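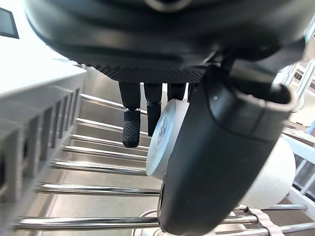
Beson offers four-finger hand for rent

August 8, 2025

The company Beson has started to rent out its robotic hand Henilano to small laboratories and kitchens. The hand has four fingers and a thumb, and a small camera sits near the wrist. In the picture it holds a white cylinder with a barcode label, above a rack of steel rods. The fingertip nearest to the cylinder has a rubber surface with dots, and the same kind of dots cover the pad of the palm.

The rent is 412 euros per month, and the shortest contract is 8 months. In the price are included the mounting plate, one set of spare fingertips and two days of training at the office in Tostach. The customer must have his own robot arm.

"Many of our customers want to try the hand on their own shelves before they buy it," says Anežka Gajdoš, product manager at Beson. She adds that the fingertips should be changed after every 15 weeks of daily use.

For the first round, 16 hands are available. Orders are taken by the dealer Ramasamy, and a second round is planned for November.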